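Back from the Verkutcombe junior stage race. Three days, 76 riders on the start sheet, all under 18. Some notes before I forget them.

Stage one was the road race, out of town and twice over the Drolgate climb. The climb isn't long but the surface is bad near the top and the wind comes across from the left. Most of the splits happened there.

Our lot had six in the race. Four made the front group the first time up, two the second. One punctured on the descent and had to wait for the service car, which was stuck behind the second group.

Gearing: most of ours ran a 36 inner ring. A few of the stronger climbers from other clubs stayed in the big ring to the cattle grid. I wouldn't copy them. They looked fine on stage one and tired by stage three.

Stage two was the time trial, out and back on the Fehr road. Tailwind out, headwind home. Anyone who went hard to the turn paid for it. Our best result was ninth, from a first-year who started steadily and kept to it.

No time trial bikes allowed, road bikes only, no clip-on bars. I think that's right at this age. It keeps the cost down and parents don't end up in an argument about wheels.

Stage three, town circuit, wet from the start. Two crashes on the corner by the bridge, nobody badly hurt. The Zorar juniors rode at the front all afternoon and kept the overall lead. They were the best drilled team there.

Food was the weak point for us. Two riders finished stage one with full pockets. We'll practise eating on the bike on the club runs before the next one.

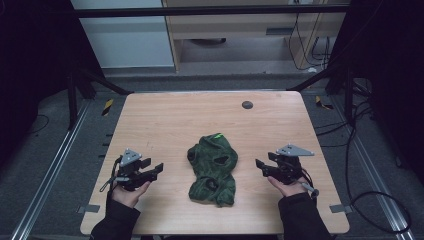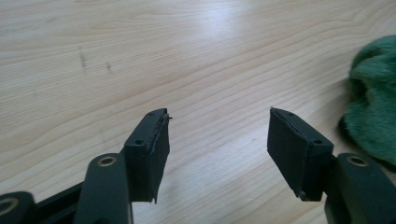 Can a rider enter next year without a team? Individual entries are taken once the club places are filled, and you need to bring your own spare wheels for the service car.

Results are up on the race page. Next one for us is the hill climb in September.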